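Stories > Workplace > Machines

The Hold

Tagged: short fiction, robots, faults

The fault was logged as a communication timeout, and the log was wrong.

Zachary Dufour read it at the desk outside the cell at Hawthorne with his coat still on. The left arm had closed on a cup and been told to lift, carry, tilt and release. It had lifted. Then it had stopped answering, and for 248 seconds it held the cup over the table while the right arm waited for a turn that did not come. The job was lemon and ice in a glass. A person could do it half asleep. 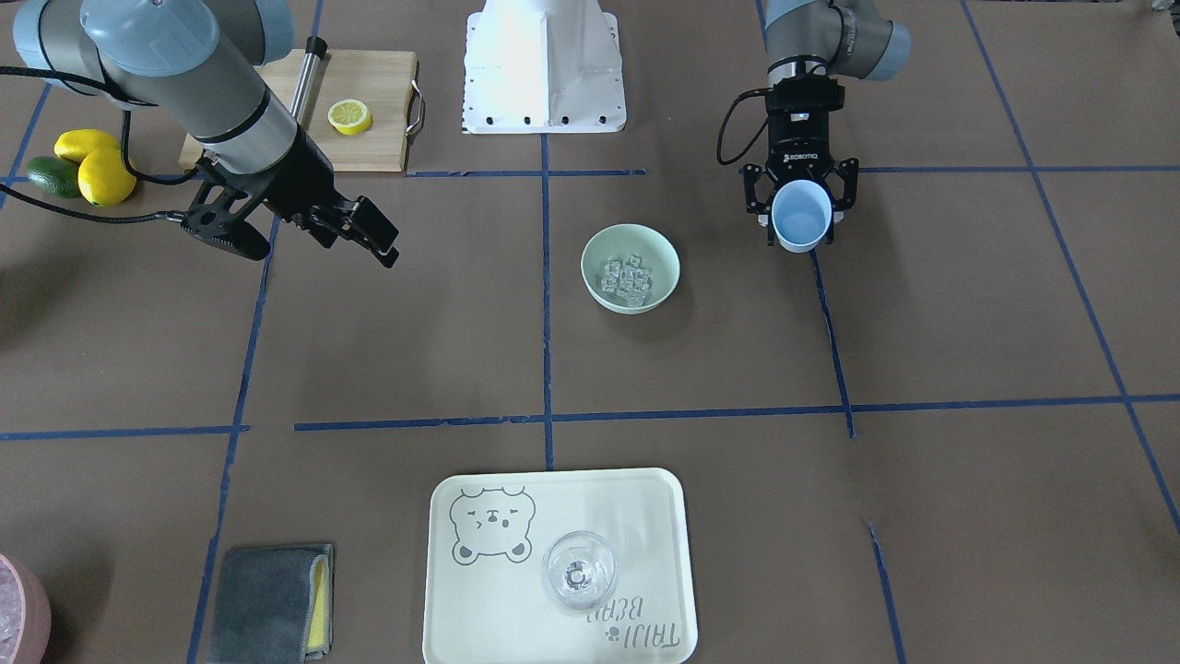
Hawthorne Site, Cell Reliability Group

Dufour was the whole of the group on nights. He wrote down what the controller reported, in the order it was reported, and left the cause line blank.

The gripper had power. The arm had power. The network cable was seated at both ends and the switch showed no dropped packets. He ran the release command by hand and the fingers opened. He closed them and ran it again. They opened again, 13 times out of 13, and he disliked every one of them. A fault that shows itself can be fixed by noon.

The planner was called Umia and had been written in Biltville by people who no longer picked up the phone. It decided which arm moved first. Dufour had never seen its source, only its output, a column of short commands with a time beside each. He set it to run the bowl task on one arm, slow, speed limit at 60, and stood with his thumb on the stop button.
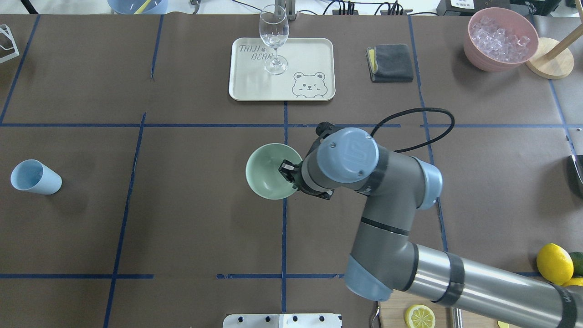

Second Shift

He went through the column line by line. At the point of the fault, Umia had sent the release. The arm had received it. Between those two entries was a third one, which he had taken for noise the first time. It read HOLD, and it had come from the arm.

The arms did not send HOLD. The manual from Lokton gave three messages an arm could send upward: ready, busy and fault. He checked the manual, then the revision before it, which was dated July and had a coffee ring on the cover. Three messages in both.

So he set up the original task again, both arms, full sequence, and logged the force at the fingers on a separate recorder that Umia could not reach. He did not expect anything. The first run was clean. On the second, the fingers met the cup and the left arm stopped. 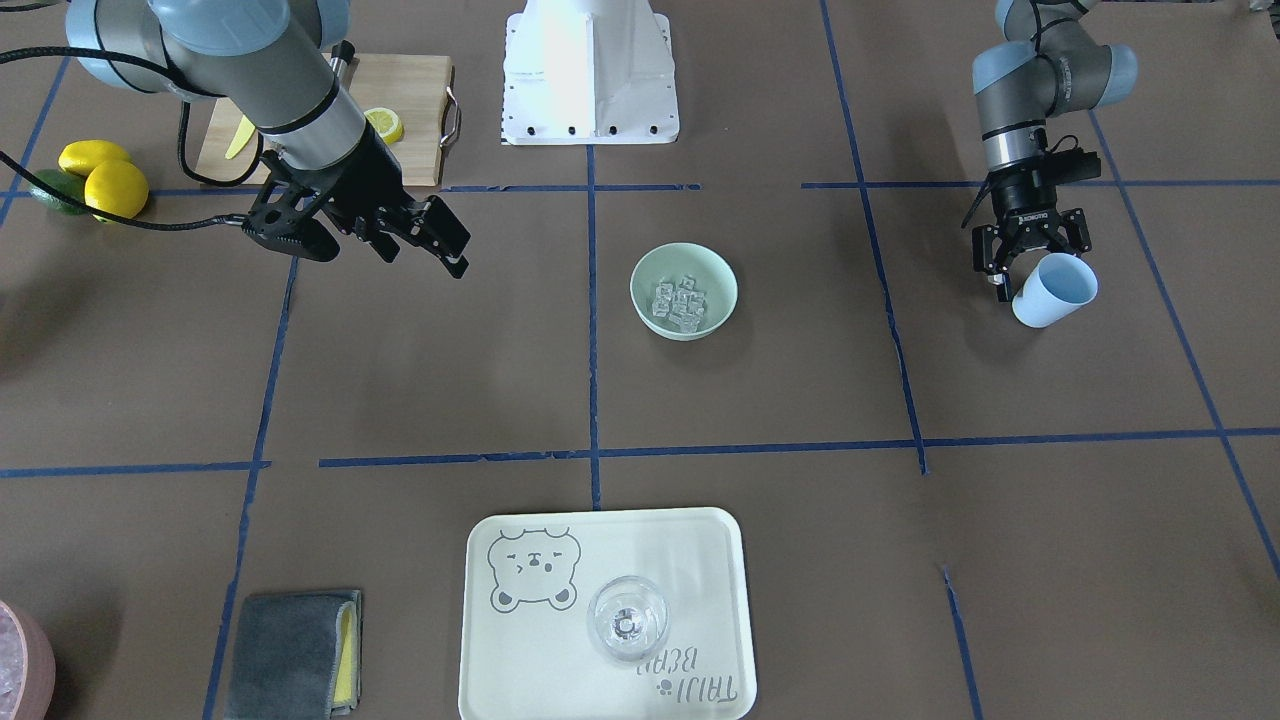 The recorder showed a small load, well under the limit, rising and falling at a steady rate. He first put it down to the floor, which carried vibration from the loading dock. The dock was closed. He put his palm on the pedestal and felt nothing. He took his palm away and the load dropped to zero, and the arm sent READY.

He did it again. Palm on, HOLD. Palm off, READY.

The safety procedure was clear on this. Reaching into a live cell was a violation, and he had now done it twice. He locked out the supply, hung his tag on the handle and wrote himself up first, in full sentences. Then he wrote up the arm.
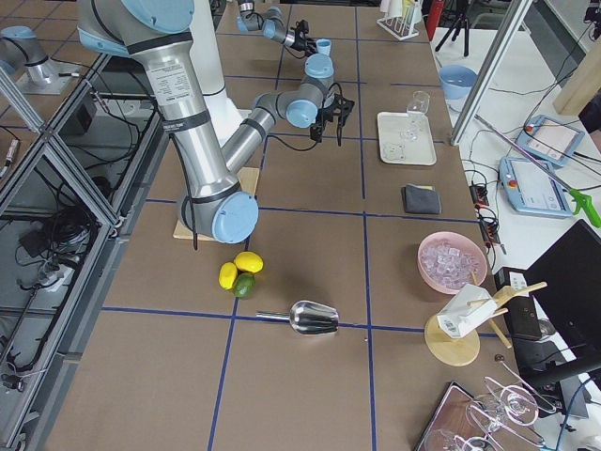
Reading time: 3 minutes

The day lead found both reports at seven. The first was accepted without comment. The second came back with a note in the margin: stray capacitance, check grounding.

Dufour checked the grounding. One strap on the pedestal was loose under its bolt, and he tightened it and measured it, and the reading was good. He ran 300 cycles with the guard closed. There were no faults. He filled in the cause line and signed it.

One thing stayed out of the report. The strap explained his palm. It did not explain the first fault, the 248 seconds, when the cell was locked and the badge reader at the door showed no entries — and the message had still come up from the arm, spelled the same way.

He kept a copy of that page in his locker, behind the spare gloves. The cell went back into service that night, with the left arm first in the sequence.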